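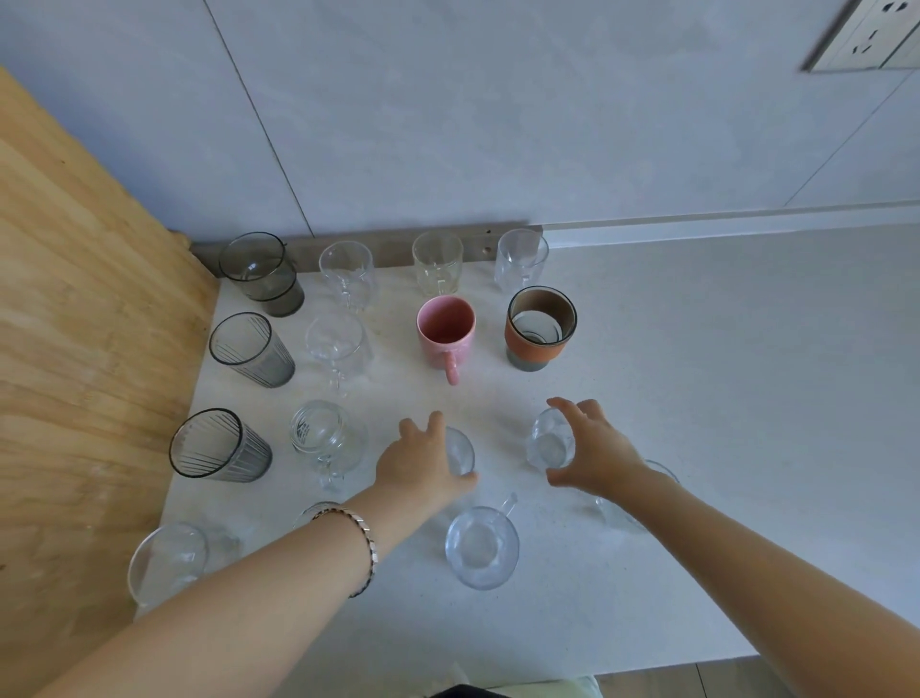
How to Make Cold Brew Tea for a Crowd

Cold brew tea is the easiest drink I know, and I will talk anyone's ear off about it! You put leaves in cold water, you go to bed, and in the morning you have something smooth and sweet with hardly any bitterness. I started making it in big batches for our block's May potluck and I've been tinkering ever since.

What you need

Loose leaf tea, cold water, a big pitcher with a lid, and a fine strainer. A kitchen scale helps a lot, because a spoonful of rolled oolong weighs far more than a spoonful of fluffy white tea (I learned this with a batch of oolong so strong it tasted like a barn). If your tap water tastes of chlorine, run it through a filter first. You'll notice it in the cup otherwise.

Picking the tea

Greens and light oolongs are wonderful cold. My standby is a green from Drotitz, grassy and a little nutty, and I keep a tin of Fornano black for people who want something closer to regular iced tea. Skip very smoky teas until you've made a few plain ones. Flavored teas work too, but the oils can cling to a plastic pitcher for weeks, so use glass for those.

Steeping

Weigh out 14 grams of leaves for each quart of water. Put the leaves in first and pour the water over them slowly so they all get wet. Give it one gentle stir, put the lid on, and set it in the fridge.

Green tea is ready after six hours. Oolong likes eight to ten, and black can go overnight. Taste as you go! My friend Lok-yiu Hsiao pulls her greens at five hours and swears by it, and having tried hers I can't argue much.

Strain it as soon as you like the flavor. If you leave the leaves in, it keeps getting stronger, and by the second day greens turn a bit swampy. Strained tea keeps in the fridge for 3 days, though the first day is the best one.
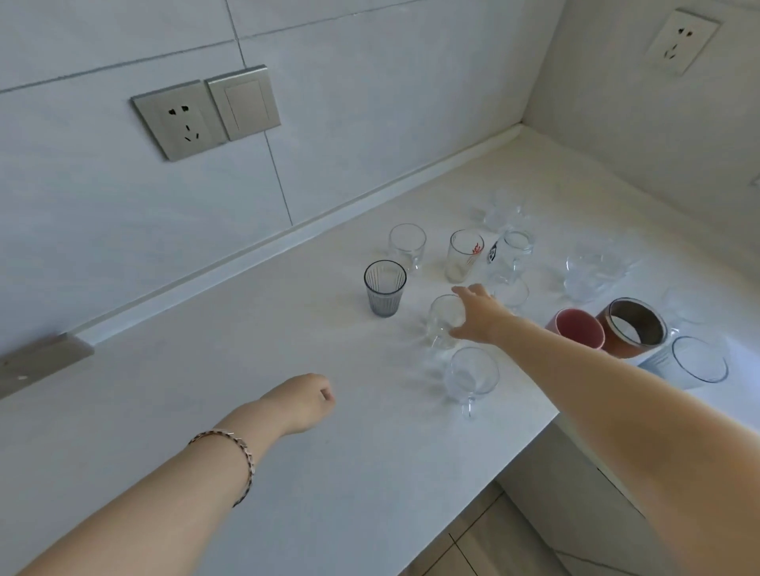 Serving is where I get carried away, because the same tea can seem quite different depending on what you pour it into. A tall narrow glass keeps the smell in, and a wide cup lets it go. You don't need a matching set for any of this. A jumble of glasses and mugs on the kitchen counter is plenty, and I like it better that way, since people remember which one is theirs. Pour small amounts, and go easy on the ice, or chill the glasses ahead and skip ice completely.

Add-ins

Cucumber slices with green tea, please try it! Orange peel goes with black, and a few crushed mint leaves go with nearly anything. Put them in the pitcher for the last half hour only. For sweetener, make a simple syrup with equal parts sugar and hot water and let it cool, as plain sugar just sits at the bottom of a cold drink.

A second steep

Good oolong has more to give. Put the strained leaves straight back in the pitcher with half as much fresh water and leave it overnight in the fridge. It comes out lighter and more flowery, and Chidubem Obi, who got me into oolong, likes it better than the first. Drink that one the same day.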